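Kitchen & Table Care
2 min read

Wooden tabletops are damaged by three things: standing water, heat and grit. Grit is the slowest of these and the most often overlooked. A cup dragged across dry crumbs leaves fine scratches, and the scratches then hold water and stains.

Wipe first with a dry cloth to lift the grit, then with a damp one. Wring the damp cloth until it no longer drips. Work along the grain and dry the surface at once. Dish soap is safe on most sealed finishes at one or two drops per bowl of warm water. Vinegar dulls shellac and should be kept off it.

Use a tray with raised edges for cups. Spills stay inside the rim and the whole load can be lifted for wiping. Felt pads under the tray prevent rubbing – replace them when they flatten. 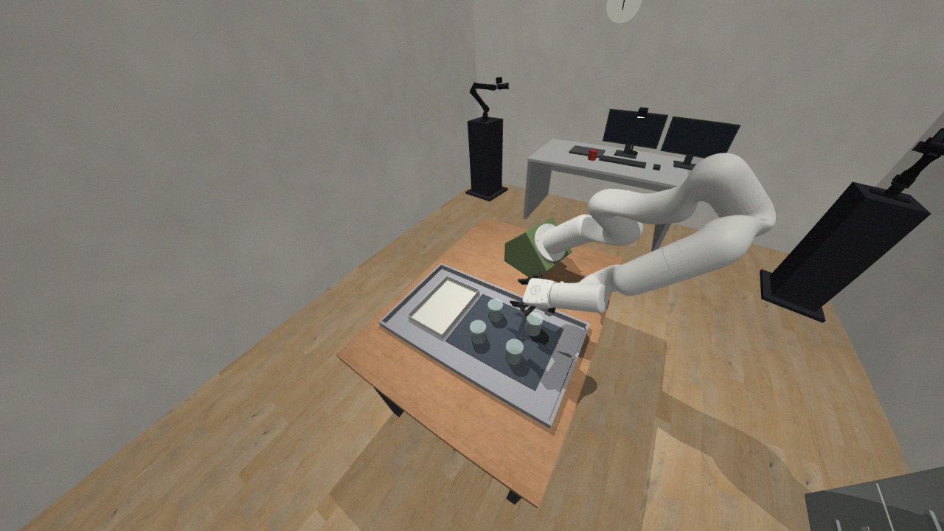 Removing white rings

A white ring is moisture held in the finish. A dark ring has reached the wood and will need sanding.

Lay a dry cotton cloth over the white ring and pass an iron on its lowest setting over it for a few seconds. Lift and check. Repeat until the ring fades. If it stays, rub in a little petroleum jelly, leave it overnight and wipe clean.

Oiled tops

Oil twice a year, in March and again before the heating season. Apply a thin coat, wait 20 minutes and wipe off all excess. Spread used rags flat outdoors to dry – oily rags left in a heap can catch fire.

Filed under: Furniture, Cleaning, Wood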